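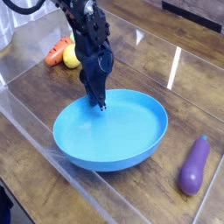
¿Cómo se vinculan unos auriculares inalámbricos con dos dispositivos a la vez?

Se activa la conexión multipunto en la aplicación del fabricante y se empareja cada dispositivo por separado, primero el ordenador y después el teléfono.

El procedimiento se ha comprobado con los Stidorar 28 y la aplicación Istton. En otros modelos cambian los nombres de los menús.

1. Actualice el firmware. En Istton, abra Dispositivo > Versión. La función multipunto requiere la compilación 181 o posterior.

2. Borre los emparejamientos antiguos. Con los auriculares en el estuche y la tapa abierta, mantenga pulsado el botón trasero hasta que el indicador parpadee en blanco.

3. Empareje el ordenador. Seleccione los auriculares en la lista Bluetooth del sistema y espere el tono de confirmación.

4. Desactive temporalmente el Bluetooth del ordenador, vuelva a poner los auriculares en modo de emparejamiento y vincule el teléfono.

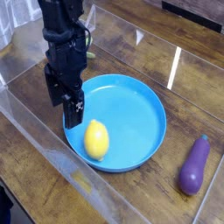

5. En Istton, abra Conexión > Multipunto y active la opción. Los auriculares se reinician – el audio se interrumpe unos segundos.

6. Reactive el Bluetooth del ordenador. Ambos equipos deben figurar como «Conectado».

Las llamadas tienen prioridad sobre la reproducción multimedia. Para cambiar de fuente de música hay que pausar la primera antes de iniciar la segunda.

Si el segundo dispositivo se desconecta, compruebe el códec. El modo de alta resolución es incompatible con multipunto en este modelo; seleccione AAC o SBC. Si persiste el código 958, repita el proceso desde el paso 2.

Contacto | © Stutoten | Actualizado: 2025-08-28 | Volver arriba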